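Robot Systems in Domestic Settings
Unit 6 handout: The false grasp fault in the Pledcombe kitchen

Read this before the practical. You will need the state chart from Unit 4 and the gripper data sheet.

1. Background

The Pledcombe kitchen is the simulated room used for all manipulation exercises in the second half of the course. The arm model is the Vokden parallel gripper with a wrist camera that looks down along the fingers. The task controller is Gonex, which runs a fixed sequence: approach, descend, close, check, lift, move, release. Each stage has an exit condition, and the controller passes to the next stage when that condition is true.

In May a run of the bowl-moving task was logged as a success although the bowl had never left the worktop. The controller went through every stage in order, reported a held object during the move, and opened the fingers over the target. The log contained no warnings. The fault was found only when the final object positions were compared with the starting ones.

2. What the check stage does

The check stage answers one question: is there something between the fingers? In the version that failed, it used finger gap alone. If the gap after closing was greater than the threshold, the object was taken as held. The threshold was set at 2 mm, on the grounds that empty fingers close fully.

Empty fingers do close fully if they are given time. The close stage had a time limit of 12 control steps. From the widest opening, the fingers needed 14. The check therefore read a gap while the fingers were still moving, found it above the threshold, and returned true. On narrow starting openings the fault did not appear, and all the unit tests used narrow starting openings.
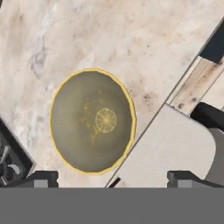 A false grasp needs two things: a check that can pass on an empty hand, and an approach that leaves the hand empty. The second is a matter of geometry. A bowl cannot normally be taken across its full width by a small gripper, so the planner has to choose a point on the rim and put one finger inside the wall and one outside. If it aims at the centre of the bowl instead, the fingers may come down on the floor of the basin and close on air. The wrist view does not protect against this. From directly overhead the yellow rim reads as a clean outline, but the depth of the olive basin has to be judged from shading, and the gold medallion near the middle gives a feature detector a strong target in just the wrong place. The original planner took the strongest visual feature as its grasp point. Note also that the medallion is a little off centre, so an error of this type will not repeat at the geometric centre of the bowl and can look like ordinary noise in the logs.

3. Why it matters outside simulation

With an empty bowl in a simulator the cost is one bad entry in a results table. On hardware, a controller that believes it is holding an object will apply the payload correction for that object, change its speed limits, and may treat a later contact as expected. The Nazarenko criterion, covered in Unit 3, requires that any state which relaxes a safety limit be confirmed by two independent signals. Finger gap read twice does not meet it.

4. Corrections made

(a) The close stage now ends when finger speed falls below the rest value. The time limit remains, raised to 30 steps, and reaching it is a fault.

(b) The check uses finger gap and motor effort together. Both must agree.

(c) After a short test lift the check is repeated. A failed repeat sends the arm back to approach with the fingers open.

(d) The planner scores rim points only. Surface pattern is ignored.

5. For the practical

Run the old controller first and save the gap and effort traces. Mark on each the step at which the check was read. Then apply (a) alone and run again before adding the others. Write-ups that apply all four corrections at once will be returned.

Handout revised Aug 2, 2023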